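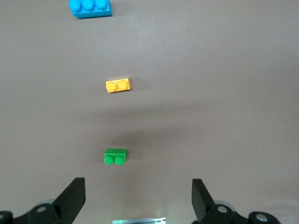
Mixed lots are the most common thing people ask us about at the Trudau brick library, so this page starts with them. A mixed lot is any box or bag where bricks of different sizes have ended up together. Before you sort, spread the bricks out on a bare table with space between them. A big blue brick and a small two-stud yellow one are easy to tell apart that way, and a green one lying with its studs out to the side can be turned over and checked. In a full tub the same bricks hide each other.

Search the help pages Search Clear

Last updated: 4 December 2018
Posted 4 December 2018 by Maysoun Bitar

How do I tell large-format bricks from small ones?

Put the brick next to one you already know. Large-format bricks are thicker, and their studs are wider. Color does not help, as most colors come in both sizes. If you are still not sure, try to press the two together. Do not force them. If they don't seat with light pressure, put them in different tubs.

Can I return both sizes in one tub?

Please don't. Large-format bricks go in the tubs marked L and small bricks go in the tubs marked S. A tub that comes back mixed has to be sorted by hand before it can go out again, and the next family waits for it.

How many bricks are in a set?

The Floment set has 455 small bricks. The Irberg set is all large-format and has fewer, and the number is written on the lid. You do not have to count them when you return a set. We weigh the tubs.

How long can I keep a set?

You can keep a set for 14 days. You can renew it once, by phone or at the desk, unless another family has asked for it.

What if a brick is missing?

Tell us when you bring the set back. We keep a tub of spares and will fill the gap from there. There is no charge for a few missing bricks. If most of a set is gone, we will call you.

We found a brick at home after we returned the set. What now?

Drop it in the found box by the door. You don't need to remember which set it came from.

Should I sort by color or by shape?

Sort by size first, then by shape. Color can come last or not at all. It is hard to find one small two-stud brick in a pile of yellow, but easy to find a yellow one in a pile of two-stud bricks. The Khurana trays have shallow sections and work well for this. Ask for them at the desk.

How should I wash the bricks?

Use warm water and a little dish soap. Rinse them, shake them out, and leave them on a towel with the studs facing up overnight. Turn any that still have water inside. Do not use the dishwasher or a hair dryer. Heat can bend the walls of a brick, and then it will not grip.

Can children under three borrow the small bricks?

No. Families with a child under three can borrow large-format sets only. This rule changed in November, so older printed sheets may say something else.

Do you take donations?

Yes, if the bricks are clean. They do not need to be sorted. Please leave out broken pieces and anything with stickers or marker on it. Wahyudi Yeoh handles donations and can be reached at the desk on extension 731.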